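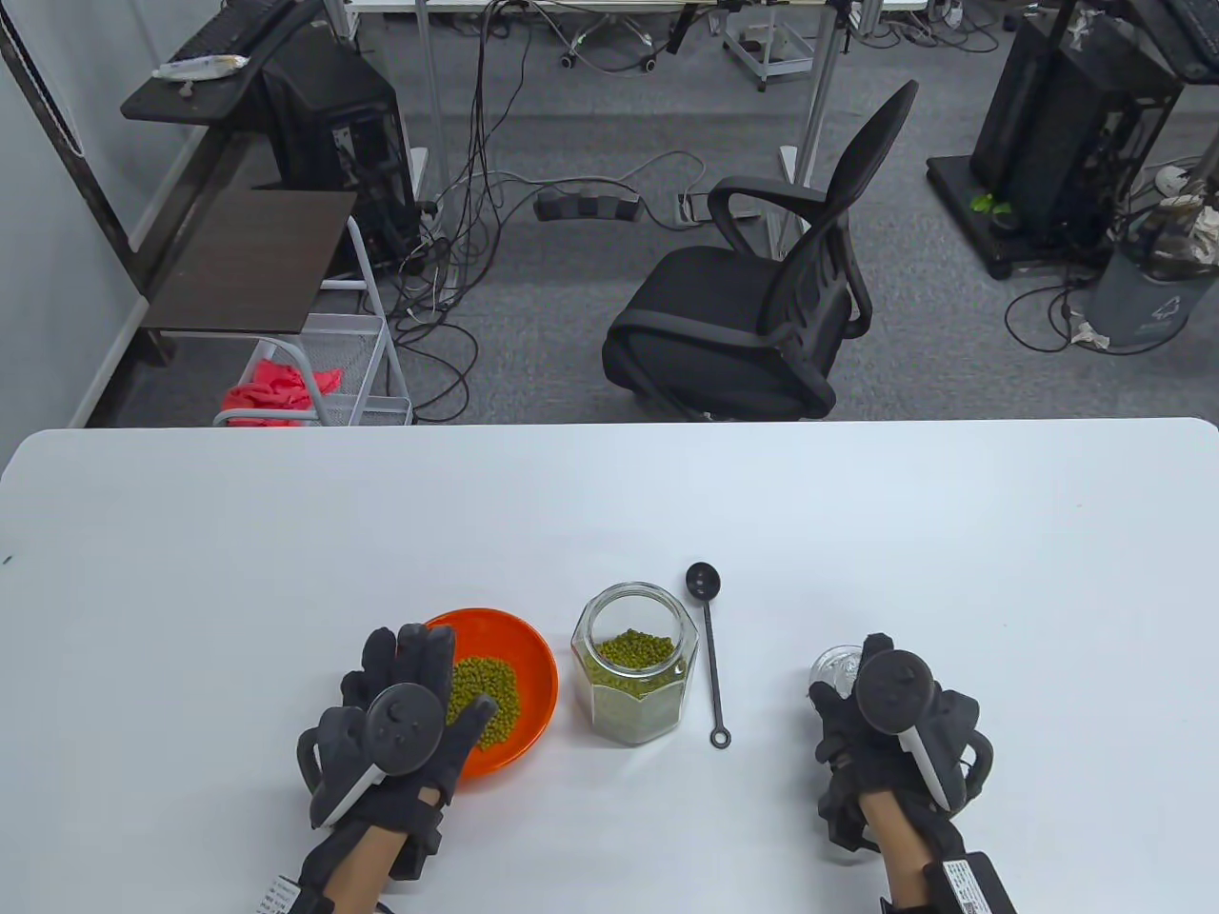
Mung beans in the orange bowl and the hexagonal jar, with the long black measuring spoon and the glass cup. White table.

Notebooks > Dry Goods Workshop > Portioning and Storage

31 March 2026
Entry by Soledad Villalobos

Purpose of the session. To settle the written method for portioning small pulses by spoon, so that the sheet issued to the Kuruc teaching kitchen in August agrees with what is done at the bench. The present sheet was written for rice and has been applied to mung beans without revision. Several colleagues have noted in the margins that it does not suit them.

Materials. Mung beans from the Grarker sack, opened for this session and resealed afterwards. Shallow orange plastic bowl. Hexagonal jar, clear, used without its lid. Long-handled black measuring spoon with the ring at the end of the handle. One clear glass cup. The large steel scoop was not used and should be struck from the list for this work.

Preparation. The quantity weighed out was 1000 g, picked over on a tray before use. Three small stones and a quantity of split skins were removed. The supplier describes this grade as cleaned, and I have asked for the remark to be passed on. Picking over must stay in the method.

Method as followed:
Fill the bowl by hand from the tray and let the beans settle into a mound in the centre.
Draw the spoon through the side of the mound and level it against the inner rim of the bowl.
Transfer to the jar, keeping the spoon low over the mouth.
Stop when the beans stand at half the height of the jar. Tap the jar once on the table and read the level again.
Repeat with the cup.

Observations. Levelling against the rim of the bowl gave steadier results than levelling with a finger. Mung beans roll, and a heaped spoon loses part of its load on the way to the jar. A level spoon lost very little. The shallow bowl is a fair compromise: the spoon enters at a low angle and the last of the beans can be gathered without tipping, but the sides will not hold a large quantity. Anyone filling it above the rim should expect to be sweeping the floor.

The faceted jar is easier to grip than the round ones from Flirley. It is less easy to read. The level appears to shift from one face to the next, and two readings of the same fill differed until it was agreed to read through a single flat face, at eye height. This has been added to the draft. A strip of tape on the chosen face would serve until marked jars can be bought.

The cup presented no difficulty, having clear sides, though it slides on the table if knocked with the spoon. It should be kept to the right of the jar for a right-handed worker, and the order reversed for a left-handed one. The old sheet is silent on this point.

Timing. The full transfer took nearly 40 minutes, including re-readings and the discussion of the jar. It should be shorter in ordinary use. I have not entered a target figure, and would ask that none be added until other members of staff have worked through the method.

Storage. Portions went into the Clultanus tubs on shelf 4, labelled with grade and weight. The lids on that shelf do not all match their tubs — please try each one before filling. The bowl and spoon were washed and left on the rack. The jar was wiped only, as its narrow corners hold water and the next use is for dry goods.

To be done:
Redraft the sheet with separate pages for rice and pulses.
Obtain tape for the jars.
Repeat the procedure with red lentils, which are flat and may level differently.
Confirm with the Kuruc kitchen whether their spoons are the long or the short pattern. The low transfer over the mouth of the jar depends on the long handle, and I would not wish to issue the instruction if they cannot follow it.

Comments on the draft may be written on the facing page, initialled.

3 comments | 4 shares

Contact the workshop office | © Dry Goods Workshop | Back to top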